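Toaster oven tips – the small tray, the rack, and where to put everything

Half the trouble with a countertop oven is the table it's standing on. Sort that first.

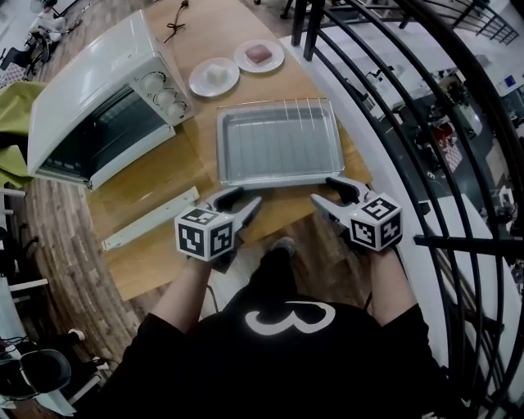
Flinitz Kitchen Notes

Been meaning to write these up since February. Quick list, no order, skip what you know.

CLEAR A LANDING SPOT

Before anything goes in, decide where the tray lands when it comes out. Right in front of the oven, middle of the table, nothing on it. Not the edge. A metal tray hanging over an edge gets an elbow sooner or later. If the table is bare wood, put a trivet or folded dish towel down first, the thick kind. I have a nice pale ring on mine from a pan, 8 years old and still there.

Plates out BEFORE you open the door. Two small ones side by side behind the tray, one per piece. You don't want to be digging in a cupboard with a mitt on.

TURN THE OVEN A LITTLE

Mine used to sit dead square against the wall. Now it's angled so the door faces where I stand and the tray slides straight out toward me. Also keeps the back off the wall – check your manual for the gap it wants, they're all different. Remember the door drops down on a lot of these so leave room for that too.

THE CORD

Behind the oven, never across the front. A loose loop is fine, tight coil is not, and don't let it touch the sides or top when it's on. Plug straight into the wall. No extension cords, no power strips. Unplug when your done.

RACK IN THE TRAY

Best thing I ever did for toast and leftover anything. Set a wire rack inside the rimmed tray, food on the rack, air gets underneath. Bottoms stay crisp, crumbs and drips stay in the tray.

– Rack should sit flat. If it rocks, bend the feet gently or get another one.
– Measure the INSIDE of the tray, at the bottom, not across the rims. I bought a rack from Flundholm that was too big by a hair. Useless.
– Wipe of oil on the rods if you're doing anything sticky.
– Let it cool in the tray. Seperating them hot is how you burn a thumb.

THICK PIECES, THIN PIECES

A chunky cube of bread and a flat square slice won't be done at the same time. Don't try. Thick one first, lower heat, few minutes, then add the thin one and turn it up. Or cut everything the same to begin with. Same for tofu – pat it dry, all one size, turn once.

Leave space between. Three pieces with gaps beats a full tray you have to put back in.

KNOBS

Three knobs on a lot of small ovens and the markings rub off. Before they do, dab of nail polish at the settings you use most. On mine it's one for toast and one for reheat. Timer knob: if it's the wind-up sort, turn it past 10 and then back to the time you want, otherwise it can stop short.

White knobs get grubby fast. If they pull off (oven unplugged) warm soapy water, old toothbrush, dry all the way before they go back on.

CLEANING THE TRAY

Soak it while you eat. Baking soda paste for brown spots, leave it an hour, soft sponge. No steel wool on a shiny tray. The Kütt scrubber pads are ok but go easy. Rack goes in the sink flat with the tray over it, hot water, dish soap, and the rods mostly clean themselves.

Glass door – same paste, damp cloth, only when cold. Don't spray into the oven. Spray the cloth.

CRUMBS

Empty the crumb tray weekly. More if you do cheese. Tip it over the trash, not the sink. Then sweep under the table while you're at it, wood floors hide toast crumbs in the gaps between boards and you'll find them with your socks.

Will add a bit on reheating pizza when I get time. Foil question keeps coming up too – short answer, check the manual, and never on the crumb tray.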